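Ghaffari Fund for Community Sport
Interim progress report: Clikska oar sensors at Clorthorpe Rowing Club
Period covered: first 14 weeks of the grant

Summary

The sensors have been bought, fitted and used. We have a lot of data. We do not yet have evidence that anyone at Clorthorpe rows faster because of it, and I would ask the Fund to read the rest of this report with that in mind. Spending is within budget. The comparison with the Wurkham crews has slipped and will now take place after the May regatta.
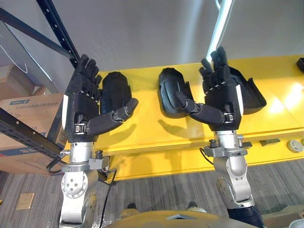 Leilani Lindqvist

What we said we would do

The application promised three things: to fit Clikska sensors to the club's training oars, to give every squad member regular feedback on the length and timing of their stroke, and to find out whether a system sold to elite squads is worth having at a club where most people row before work. The third was the reason I agreed to run the project. The first two are only shopping and paperwork.

Progress so far

All 29 members of the senior and masters squads have now rowed with the sensors at least once. We have logged 209 individual outings. Fitting went quicker than planned, though the sleeves that hold the sensors to the loom had to be reordered in a smaller size for the older sculls.

Feedback sheets went out weekly for the first month and fortnightly after that. The change was mine. The weekly sheets were not being read, and I can't blame anyone for it. They ran to two pages and most of what was on them moved up and down with the wind.

Those who do read them like them. Several masters rowers told me they had been washing out early at the finish for years and had never believed their coach until a graph said so. That is a real benefit and I don't want to wave it away. I would only point out that the coach was right, and costs less.

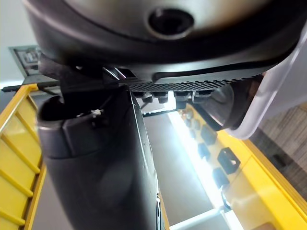

Dark grey housing from close up, showing the perforated strip and the small feet beneath it.

Results over distance

We use a 3000 metre piece on the straight above the lock as our test. Crews rowed it at the start of the project and again in week twelve. Most boats were quicker the second time, and the temptation is to put that in a headline. I would rather we didn't. The first test was rowed into a stiff breeze with the river up. The second was rowed on flat water by people who had a winter's training behind them. I would expect a crew to improve in those conditions with nothing on its oars but blade tape.

The supplier's own leaflet says users can expect gains "within weeks". I have asked what that is based on and have been sent the leaflet again.

What the data does show, fairly steadily, is that timing within the fours has tightened up. Bow and three in the women's four used to catch visibly late and now they don't. Whether that came from the sensors or from the extra attention that everyone gets when something new is being tried, I can't say from these numbers.

Problems

Battery life in cold weather is poor. A sensor that should last a week of outings often gives up on the third, and a crew with one dead sensor produces a sheet that is no use to the other rowers either.

Two of the juniors' parents have asked who holds the data. The juniors are not part of this grant and have not used the sensors, but the question is a fair one and our written policy was thin. A revised version is attached as Appendix B.

There has also been some grumbling over seat selection. I have told both squads in writing that sensor figures will not be used to pick crews while the trial is running. I am not convinced that everybody believes me.

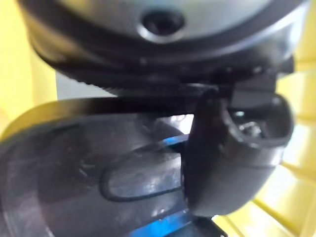
Recessed hole in a silver-grey top, with a smoky plastic body below.

The Wurkham comparison

Wurkham agreed to row the same test without sensors so that we would have something to set our times against. They lost the use of their landing stage for several weeks and could not take part on the original dates. Without them we are comparing ourselves with ourselves, which proves very little. Their captain has confirmed they are still willing.

Next steps

Rerun the test with both clubs on the same morning, starting at 7.30 before the wind gets up. Take the sensors off half our boats for six weeks and see if anything changes. Cut the feedback sheet to one side.

I am not asking for the second-stage payment to be brought forward. If the joint test shows no difference, my advice will be to keep the sensors we have and buy no more.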